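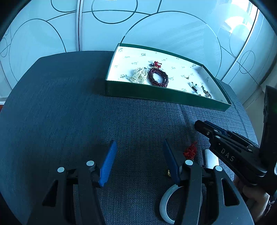 December, 3:40 pm. Pads again.

Okay, picking up from the morning page. I swapped the old flat pads for the blue ridged ones on the handheld and spent most of the afternoon on the jewelry task, and I'm a lot happier than I was at lunch! The ridges really do bite on anything with a knot in it. Tassels are easy now. You come down with one pad either side of the knot, close slowly, and up it comes. If you go for the loose strands instead they fan out and you end up dragging the thing across the fabric (I did this plenty).

Round beads are better too, though I want to be careful here. The coiled red strand lifts fine if I take it across the whole coil. If I try for one edge of the loop, the beads roll along the ridges and it uncoils itself halfway to the box. Stijn Wouters thinks we should turn the ridges ninety degrees so the beads seat in the grooves. Could be! I'd like to print a pair and see before we argue about it any more.

Pearls are still a mess. They're in one big tangle in the green box and I can't get one strand out without the rest coming along for the ride. I don't think that's the pad's fault, so I'm leaving them alone for the comparison and we can do a separate pearl session once somebody has patience.

Small gold stuff: not good. The pendant lies too flat on the white lining, and the pad tips are too thick to get under it. I can pinch it from the sides if it's clear of everything, but near the wall of the box the finger hits the rim first. Same story on the table, where it sinks a little into the weave. Ogundipe has thinner tips in the Plotham drawer, I think, labeled wrong. Look there before ordering.

Two-handed runs: we did 34 with both grippers in play, one holding the box still while the other picks. Much calmer than working alone, because the box skates around on that fabric if you so much as lean on it. The catch is that the second gripper ends up in my gripper camera's view for a good part of each run, and Raluvard loses track for a moment when it sweeps across close up. Last run saved is 3652, and that one has a nasty jump in it, so don't use it for the plots.

Also the window. Late daylight blows out one corner of the glass wall and the exposure hunts whenever I tilt up. Tried locking it, and the inside of the box went too dark to tell the dark beads apart. Blinds next time, or just start earlier.

To do:
Print ridges at ninety degrees, 2 pairs
Find the thin tips
Retighten the finger screws, the left one has a bit of play
Ask Stijn whether Tornadgate can take the two-handed logs as they are or wants them split by hand

Leaving the box set up as it is, please don't tidy it!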